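Werkavent Community Help
Household and Kitchen > Water and Bottles

Pouring water from a mug into a narrow-neck bottle without spilling

Posted by Awuor Shirima
Office services, Plostura building, fourth floor

Our floor has a small kitchen with a boiler tap that is fixed too low over the sink for a bottle to fit under it. Staff who wish to refill a 500 ml drinking bottle must therefore fill a mug first and pour from the mug into the bottle. A considerable amount of water ends up on the table, and the surface beside the sink has begun to swell along one joint.

I have been asked to prepare a short notice for the kitchen wall. I would be grateful for a method that an ordinary person can follow with an ordinary mug. We have no budget for a new tap before March. Please also advise whether a funnel is necessary.

3 replies

Tanui
Member, 414 posts

A funnel is not necessary, although it is helpful. The following procedure has been in use in our own kitchen for two years and may be copied into your notice.

1. Allow boiled water to cool before pouring. Thin plastic bottles are not made for hot water and may lose their shape.

2. Fill the mug no more than two thirds full. A full mug spills over the side of the rim as soon as it is tilted.

3. Stand the bottle upright on a flat surface and keep it steady during the pour. Hold it firmly enough that it does not tip, but do not squeeze it. A squeezed bottle will push water back out when it is released and gripped again.

4. Bring the rim of the mug close to the mouth of the bottle and tilt slowly until a thin stream forms. Keep the stream thin from beginning to end. As the mug empties it must be tipped much further, until it lies almost on its side.

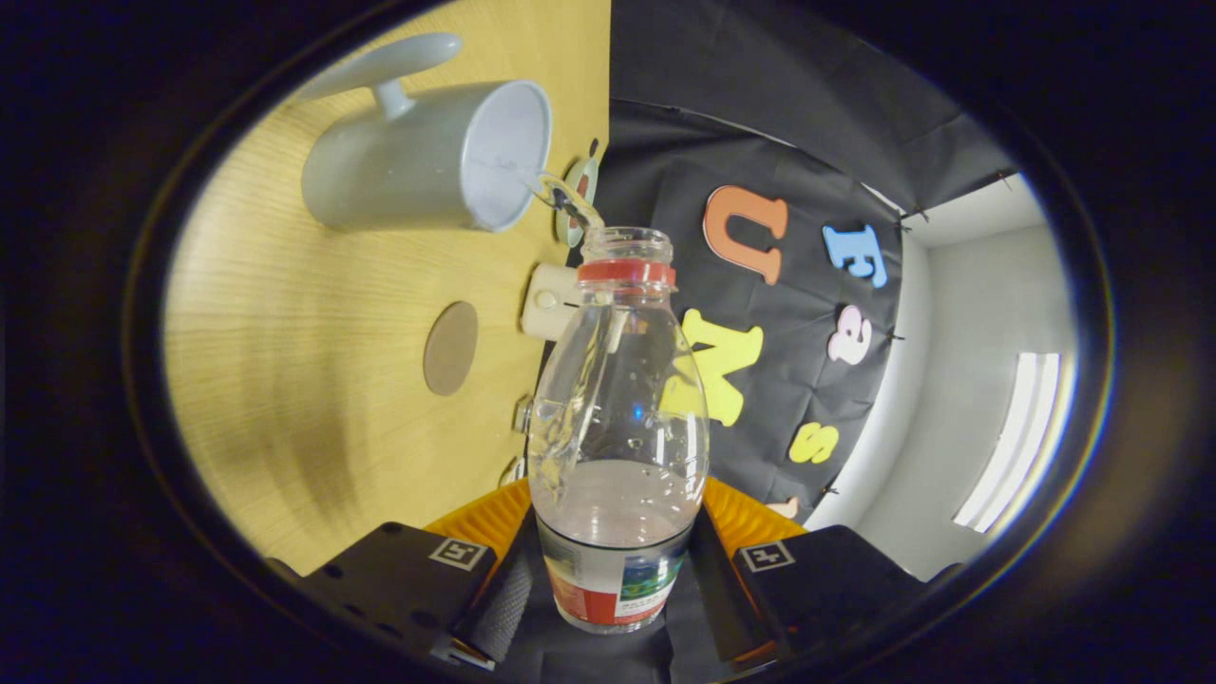 5. Stop when the water reaches the shoulder of the bottle. The neck fills very quickly, and most spills in our kitchen took place at that point.

6. Return the mug to the upright position in one movement. A slow return lets water run down the outside of the mug and onto the table.

With regard to the swollen joint, a tray under the bottle is advisable. A cloth is less suitable, as the bottle does not stand level on it.

Wulloron
Member, 40 posts

Buy a funnel. They are inexpensive and can be hung on a hook by the sink. Ours has not been lost so far.

Plostura Tenant Desk
Building account

The procedure given by Tanui is acceptable for use on all floors. Two remarks are added for the notice. A mug with a pouring lip, or a small measuring jug, gives better control than a mug with a thick round rim. Bottles and mugs should be washed before refilling, and single-use bottles should not be kept in service for long periods.

Tenants are reminded that damage to kitchen surfaces should be reported to the desk before 5 p.m. on the day it is noticed. The swollen joint on the fourth floor has been entered for inspection on Thursday.

This topic is open for further replies.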